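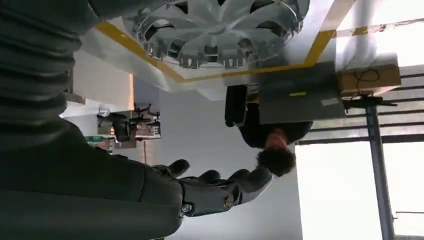

Folie 1: Handgelenkkamera, Blick über die Hand in den Vorführbereich (Bild steht auf dem Kopf)

Sprechernotizen, Tag der offenen Tür bei Arkeck, Vortrag Zyanya Cuevas
Beginn Dienstag, 14 Uhr, danach Vorführung an der Zelle

Zu Folie 1
Begrüßung kurz halten. Name, Abteilung, Ablauf: erst Vortrag, dann Vorführung, Fragen an der Zelle.
Das Bild stehen lassen, während die Leute Platz nehmen. Dann die Orientierung klären: Boden oben, Fenster unten. Die Kamera sitzt am Handgelenk und dreht mit. Wir drehen das Bild für die Auswertung nicht zurück, die Lage der Kamera ist aus den Gelenkwinkeln bekannt.
Auf die Hand zeigen. Finger gestreckt, leicht gekrümmt, nichts gegriffen. Dann auf das silberne runde Teil am oberen Bildrand, mit dem Speichenmuster. Es liegt auf dem Boden am gelben Klebeband. Das Band kommt auf Folie 4 noch einmal vor, hier nur erwähnen.

Zu Folie 2: Aufgabe
Das Projekt heißt Pirkik. Ziel ist das Aufnehmen flacher, runder Teile mit durchbrochener Oberfläche vom Boden und das Ablegen in einem Träger. Auftraggeber ist Zakdale, dort fallen solche Teile in der Demontage an.
Schwierigkeit eins: Glanz. Eine metallische Oberfläche liefert je nach Fensterlicht andere Konturen. Im Bild unten rechts ist das Fenster überbelichtet und praktisch weiß. Die Belichtungsregelung der Kamera reagiert darauf, die Speichen verlieren Kontrast.
Schwierigkeit zwei: Griffpunkte. Ein Sauger scheidet bei durchbrochener Fläche aus. Eine Hand mit einzelnen Fingern kann in die Öffnungen oder um den Rand greifen, muss sich aber zwischen beidem entscheiden, bevor sie den Boden erreicht.
Falls jemand nach einem Parallelgreifer fragt: wurde geprüft, Randgriff möglich, Innengriff nicht. Nicht vertiefen.

Zu Folie 3: Datenlage
Bisher 551 Greifversuche mit Handgelenkkamera aufgezeichnet, alle in dieser Halle. Die Zahl langsam nennen, sie wird in der Regel mitgeschrieben.
Ein Versuch gilt als gelungen, wenn das Teil im Träger liegt und der Arm in die Ruhelage zurückgekehrt ist. Kurzes Anheben zählt nicht. Diese Definition vorlesen. Im Februar gab es dazu Rückfragen, weil in der ersten Auswertung beides vermischt war.
Erfolgsquoten heute nicht nennen. Die Auswertung läuft bei Paracha und ist nicht freigegeben. Auf Nachfrage: Zwischenbericht abwarten.

Zu Folie 4: Arbeitsbereich
Zurück zum gelben Band. Zwei Streifen treffen sich zu einer Ecke und grenzen die Fläche am Boden ab. Für die Steuerung ist das Band ohne Bedeutung, sie arbeitet mit einem Volumen in Roboterkoordinaten. Für Menschen gilt: Wer über das Band tritt, wird angesprochen und der Lauf wird angehalten.
Geschwindigkeit während der Vorführung auf 80 Millimeter pro Sekunde begrenzt, gemessen am Handflansch. Im Versuchsbetrieb wird schneller gefahren. Den Unterschied von mir aus ansprechen, sonst kommt die Frage, warum das so lange dauert.
Der Bedienplatz hat Vorrang vor der Ablaufsteuerung. Jede Freigabe muss dort bestätigt werden, auch nach einem kurzen Halt.

Zu Folie 5: Ablauf eines Griffs
Anfahrt über das Teil, Einzelbild, Lageschätzung, Wahl der Griffart, Absenken, Schließen, Heben, Ablegen.
Zwischen Absenken und Schließen liegt eine Pause von 2 Sekunden. In dieser Zeit werden die Fingerkräfte genullt. Von außen sieht es aus, als sei das System stehen geblieben. Vor dem ersten Lauf ankündigen.
Bei abgebrochenem Griff öffnet die Hand, fährt senkrecht hoch und beginnt wieder bei der Lageschätzung. Nach dem zweiten Abbruch wird manuell übernommen.

Zu Folie 6: Grenzen
Nur ein Teil je Lauf. Keine gestapelten Teile. Keine Teile, die am Träger lehnen. Direkte Sonne auf der Arbeitsfläche nur mit geschlossenem Rollo.
Fingergelenke: Wartungsintervall laut unserem Plan 3000 Schließzyklen. Der Zähler zählt auch Leerfahrten. Das bei der Planung von Vorführungen berücksichtigen.

Übergang zur Vorführung
Gruppe teilen, die erste Hälfte geht mit mir zur Zelle. Aufstellung außerhalb des Bandes, Taschen bleiben im Vortragsraum.
Reihenfolge: Leerfahrt, Griff am Rand, Griff in der Öffnung. Das Livebild der Handgelenkkamera läuft auf dem zweiten Monitor mit, ebenfalls ungedreht.
Fragen zur Steuerung beantworte ich, Fragen zu Kosten und Terminen bitte an Zakdale verweisen.
Die zweite Hälfte folgt um 15 Uhr.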